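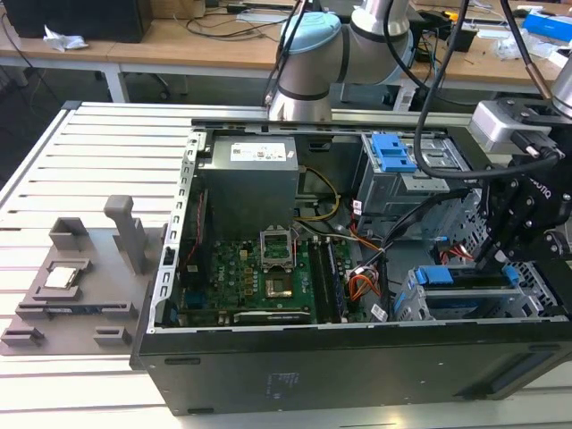 Fadime Bayram wrote to us in April that a used office tower sold without its processor is a box of somebody else's problems, and that the only fair price for one is whatever the steel is worth. She has bought from us since, so we take it as an opening bid. She does have a point, and most of this page is spent on it.

# Used office tower, opened and sorted, processor out

Sold by Fudholm, from the Mostby counter or by post.

We didn't want to list this item for a long time. The used tower trade runs on words like "refurbished" and "renewed" and "grade A", and none of them obliges the seller to do anything. A wipe with a damp cloth is refurbishment if you say it with a straight face. So we don't use the word. What you are buying is a secondhand desktop case with its board, power supply, wiring and drive bays, and the processor is sold separately.

## What comes in the box

- Full-size black tower case, with side panel
- Motherboard (green, Dell logo printed on it), mounted
- Gray power supply, mounted, with its original leads
- Memory: one stick
- Expansion card, as found
- Drive cage and lower drive bay, blue latch and handles included

Not in the box: processor, cooler, drives, power cord, keyboard, mouse, screen, operating system. No license of any kind. If you have seen one of these offered elsewhere with "Windows included," ask that seller for the key before you pay and see how long the answer takes.

## Why the processor is sold separately

Because people buy these boards for different reasons, and a good many already have a chip in a drawer. We would sooner sell you the socket you can look at than a chip you have to take on trust under a crust of old paste.

Look at the socket before anything else. The retention bracket should lift and lower without scraping, and the gold contact area should look even when you tilt it under a lamp. An odd glint or a dark spot in the pattern means a bent or dirty contact, and then you should send the thing back. Don't let anyone talk you into straightening contacts with a sewing needle. Cengiz Akbulut at our bench has managed it and still tells customers not to try.

Match the processor to the board by the part number printed on the board itself. Do not go by the case. Cases and boards get swapped in the trade all the time and the stickers on the front stay where they were. We have no idea what some of our front stickers refer to any more and we don't scrape them off.

## Memory

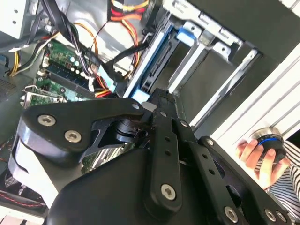 Memory is where most sellers pad the listing. "Expandable" only means there is a slot left, and "up to" means somebody read a number off a web page. Our unit has two slots and we put a stick in one of them. The module stands upright off the board with an expansion card below it, and the orange and red power wires loop down past the memory area, so move them aside with a finger before you fit a second stick. They will be in your way. If you shove a module down on top of a wire it can feel seated when it isn't, and the machine will then sit there and do nothing, and you'll blame the board.

Both ends of the module have to be fully home. Press at the ends, never in the middle.

As for mixing sticks, it usually works and sometimes doesn't, and no seller can promise you otherwise without having your other stick in hand. Matched memory is the cautious choice. Alper Gezer, who ordered one of these as a file box for his shop, reported that his leftover stick was refused and that a different leftover stick was fine. That is about as scientific as the subject gets at this price.

## Wiring

Office towers were wired to be assembled quickly and never looked at again. Expect cable bundles running over the board, some held with small white ties. We leave the ties on. Cutting them makes a tidy-looking photo for ten minutes and then the cables go wherever they like, including into a fan.

A few instructions we would give to anybody:

1. Unplug the power cord and hold the power button for a few seconds before you reach in.
2. Lay the case on its side, open side up, on something that won't scratch.
3. Take a picture of the wiring with your phone.
4. Pull connectors by the plug body. SATA plugs in particular do not forgive being pulled by the cable.
5. Put everything back where it was in your phone picture, even if it looks wrong to you.

Do not open the power supply. There is nothing in it for you.

## The power supply

Read the label on the unit. If you plan to add a graphics card, read it twice, then read the requirements of the card, and assume the card maker was being optimistic. We get messages every month from people who want to turn an office tower into a gaming machine. It can be done in a modest way. It is also how a cheap computer becomes an expensive one in small payments, and at some point along that road you should have bought something else.

We don't sell adapters that turn one kind of power plug into another. Mollier does, if you must. We have used their adapters on the bench and have no complaint about them, but an adapter changes the shape of a plug and leaves the supply exactly as strong as it was.

## The drive bays

The metal cage and the blue plastic parts are the best reason to buy a case of this sort, and we say that grudgingly. Used office cases are dull to look at, but the people who designed them expected a technician to open them in a hurry, and you get the benefit. Work each latch and handle with an empty bay first so you learn how it moves. Old plastic gets brittle. Force it cold and it may snap, and we keep only a small number of spares.

Check that every drive handle you need is there when you unpack. Loose ones are the first thing to go missing from used cases, and some sellers strip them out to sell by the piece.

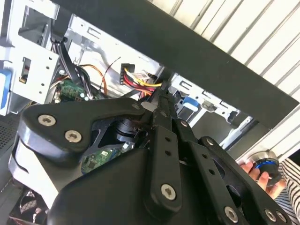
## Dust, vents and smells

We blow the cases out. We do not wash them, and we don't claim they are clean in the way a new case is clean. Perforated panels hold fine dust in the corners of the holes and it will keep coming out for a while after the machine is back in use. A soft brush does more good than canned air.

Units that smell of smoke are not sold. We can't measure that, so it's decided by whoever opens the case, and if your nose disagrees with ours we will take it back.

## Cooler and paste

You will need a cooler that fits the mounting on this board. Check before ordering, as office boards can be fussy about this and "universal" on a cooler box has let down a lot of people. Use ordinary gray paste. The Avcı tube we stock is cheap and spreads easily; we have never seen a reason to pay more for use in a machine like this, though there are forums that would like to fight us over it.

## Scratches and dents

Expect scuffs on the black front panel and light scratches on the bare metal inside. We turn away cases with bent rails or corners, and anything where the side panel doesn't go back on. Everything else is sold as it comes. Please don't write to ask for the least scratched one. They come off the shelf in order.

## Warranty and returns

The board and power supply are covered for 18 months. That is a longer promise than most of the trade makes on used parts, and it deserves the same suspicion you'd give any other, so these are the conditions:

- It covers failure in ordinary use. It does not cover bent socket contacts reported after you have fitted a processor.
- Memory and the expansion card are covered only if they arrive dead.
- Blue plastic parts are not covered.
- Return shipping under warranty is on us. If you simply change your mind, you have two weeks and it costs you $20.

Waraporn Ratanaporn pointed out that an earlier version of this page was silent on who pays to send the replacement. We do. It says so now.

## Who should skip this

Anyone who needs a working computer by tomorrow morning. Anyone buying for a relative who will then have to assemble it alone. Anyone who hasn't already priced the processor, cooler and drive and added them to the total. Do that sum first, with the shipping in it, and compare it with a complete used machine from any honest shop. If the complete machine comes out cheaper, buy that one.

It makes sense if you have the other parts on a shelf, if you need a donor board to match one that died, or if you want something to learn on where a mistake costs little.

## Ordering

Order by phone or at the counter. Quote the part number of your processor if you already own one and Erdal Akyol will check it against the board before anything is packed. If it doesn't match he'll tell you and the order stops there.

Processors are listed on their own page. Coolers and paste are on the thermal page. Spare drive handles are not listed; ask at the counter.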